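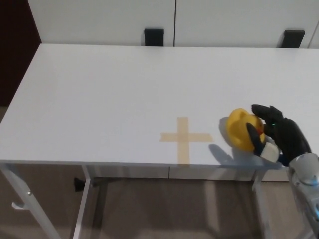 家事の片付けは、もう機械に任せられるのか。
物が一つ、机の上が広い、という条件なら任せられる場面が出てきた。台所や作業場の雑多な片付けはまだ先である。

サイト内検索 キーワードを入力
カテゴリ:研究報告 > ロボット・自動化 > 把持と操作

4.2 卓上片付け課題

前節の棚課題に続き、卓上の小物を対象とした。家庭で散らかる物の代表として玩具を選択。形が不規則、表面は曲面、つかむ向きで難度が変わる。制御には Cirelora、記録の整理には Buster を使用。試行は全400回。うち100回は手首の姿勢を固定した条件で、残りは固定なし。1試行の上限は9秒とした。上限を超えたものは失敗に数える。判定は Uddin(Piyumi Uddin)が記録を見て行なった。

固定ありの条件では、指が対象に届く前の位置ずれが目立った。親指の高さは合うが、残りの指の閉じが遅れる。固定なしでは改善するものの、動作が長くなりがちで、上限にかかる試行が増えた。この兼ね合いは表3を参照。

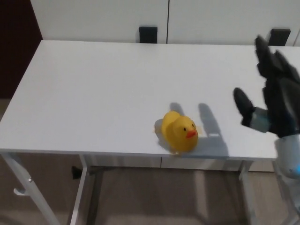

オスタヌラ工科大学(Ostanura)生活支援機械研究室 操作班

図4 卓上課題。黄色いアヒルの玩具と、指を開いた状態の黒いハンド。対象は机の手前の縁に近い。

縁に近い配置は難しい。手前に押せば落ちる。人なら片手を添えるところだが、本実験は片手のみで実施した。8月の予備実験では縁からの距離を統制しておらず、今回の値と直接の比較はできないい。

現場の作業への応用も検討した。部品の仕分けは対象の形が事前に分かるため、家庭より条件がよい。一方、Chambi の作業台では工具が重なって置かれ、単体の把持の成績がそのまま通用するとは考えにくい。追加の500試行を計画中、重なりのある配置はそこで扱う。洗い物、布物は対象外とする。濡れた表面での滑りについては5章で述べる。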